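4 min read

June, by the Skinside student team

For our semester project we wanted to teach a robot arm some simple breakfast work. Skinside is the name of our project, and also the name of the folder where all the data is saved. This report is about the gathering of the examples, which took much more time than the training.

Two operators shared the work. One was guiding the arm by hand controller, the other was resetting the counter and writing the label. We recorded 2,290 attempts and kept some 700 of them for training. The rest we removed, mostly for pauses that were too long or for labels that did not match the task.
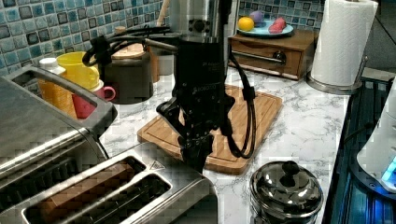

At first we put every object back in the same place after each attempt. The model learned the places very well and the objects rather badly. From the second week we changed the layout before every attempt and followed a list of positions made with a random script. The operators did not like this list, but the results on new layouts became better.

Cables were also a difficulty. When the wrist turned too far, the cable pulled on it and the movement became uneven. We now limit the turn in software.

Toasting tasks are still weak. We would like to record more of them with slower movements near the slots.

Comments

Trurton: Did you keep the failed attempts? They can be useful later.

Skinside: Yes, they are in a separate folder, without labels.

Görtz: Please share the list of positions, we have the same problem in our group.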